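Order of seating and who speaks when, memorial for a former governor

posted in Protocol, Ceremonies & Public Life
7 replies hidden, 2 shown by default, sorted by oldest

tosdale_clerk

Hi all, need help fast, service is Wednesday. I work in the city office in Tosdale (small place, one hall, one church) and we have been handed the civic memorial for a former governor who grew up here. Not the state funeral, that was already held in the capital. This is the hometown one. State protocol office sent us two pages, most of it on flags.

What I can't work out:

Who sits in front. Family obviously. But then the current governor is coming, plus a former governor from the other party, plus our mayor, plus a bishop who isn't giving the service but wants to be "recognized". The mayor's assistant says the mayor hosts so the mayor goes front row center. State people say no.

Then the speaking order. Family wants the eldest daughter last. Governor's staff want the governor last as "that is how it's done". Is it? I can't find it written anywhere.

Also the flag. The casket isn't going to be here, so do we fold a flag for the family or is that weird with no casket. The veterans group assumes they're doing it. He did serve, two years, army.

And the hall seats 193. I have a list of 1000 names. I know that's my problem and not yours but if anyone has done overflow with a screen outside, how did you pick who goes in. We did ask the church, they're smaller than the hall.

Sorry for the mess, typing on my lunch.

Gajdoš

Did this for a living for a while, state level, so take it as one office's habits. Other states differ.

Seating. Family front row on the side nearest the lectern, all of it if they need it. Officials front row on the other side of the aisle. Current governor takes the aisle seat of that row, then the former governor, then your mayor. The mayor being host doesn't move the mayor ahead of the governor, it gives the mayor the welcome. That's the trade and most mayors are happy with it once it's put that way. Tell the assistant the mayor opens the program and stands at the door to recieve the family. Better photo too.

Party doesn't come into it. Former governors rank as former governors, in order of when they held office if you have more than one. You don't, good.

Bishop – if not officiating, seat with clergy, second row behind the officials or wherever the officiant's people are. "Recognized" can be one line in the welcome. Get it in writing which line, and what title. Churches care about the title a lot more than you'd think.

Speaking order. There's no law. At a state event the highest office usually speaks last or next to last. At a hometown memorial it's the family's call, and any governor's staff worth anything will back down if you say "the family has asked". Use those words. What I would do:

Mayor, welcome, short
Friend or old colleague
Former governor
Governor
Daughter
Closing prayer or music

Give each of them a time in writing and have somebody stand where the speaker can see them. Everyone goes over. Politicians go over worse when the one before went over.
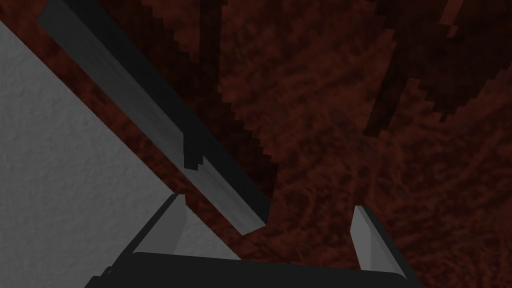
Vol. 7, No. 2

Flag. You can present a flag with no casket, it's done at memorials all the time. It arrives already folded, or the honor guard unfolds and refolds it in front of everyone, depends on who you get and how much room. Ask the veterans group whether they have arranged the official honors team or plan to do it themselves, as those are two different things and the family should know which. One more thing to check, was a flag already handed over at the state funeral? If so ask the family if they even want a second one. Sometimes it goes to a sibling or the other child, and that can be a nice thing. Sometimes they say no thanks, let it be the anthem and taps.

Half staff at city hall that day, follow whatever the governor's order says and if the order ran out, your mayor can probably do the city's own poles. Check with your city attorney on that, I'm not certain for your state.

On the list, cut it by groups, never by name. Family, officials, people who worked for him, invited local groups with a fixed number of seats each, then a block for the public first come. Do hold a public block. If the hall is all invitations you'll read about it in the paper.

jorkholm_hall_mgr

No clue on protocol so skip me for that, but overflow yes, we did one at Jorkholm two winters back for a longtime state senator.

Screen outside only works if it's not bright sun. What time is yours? Ours was 11 in the morning and nobody could see a thing until we turned the truck around. Sound matters more then picture anyway. People will stand for an hour if they can hear.

Rent chairs for outside. At least for older folks. We didn't and I still get calls about it.

We used Malleo for the sound and screen, they were fine, late setting up but fine. Ask for a second mic at the lectern. Ours cut out in the prayer.

Doors – family and officials in by the side, everybody else the front, and someone with the list at BOTH. We had one list at the front, and a county commissioner came in by the side and sat in the family row and no one wanted to be the one to move him. So he stayed there, for the whole thing.

Tape names on the chairs. Not pretty, works. Take the tape off after or it leaves a mark.

Also bathrooms. And keep one lane of the street open for the ambulance, the fire chief will want that anyway so call today.

tosdale_clerk

Thank you both, printing this. Asked the family about the flag, they did get one at the capital and would like the second one to go to his brother. Mayor ok with doing the welcome. Mayor's assistant less ok. Bishop's office has sent the title, it's a long one.

Ours is at 2 so sun will be right on the screen, going to go look at the north side of the lot after work. Public block is in. Still waiting on the governor's staff re speaking last, I used the "family has asked" line and they said they'd get back to me by end of day.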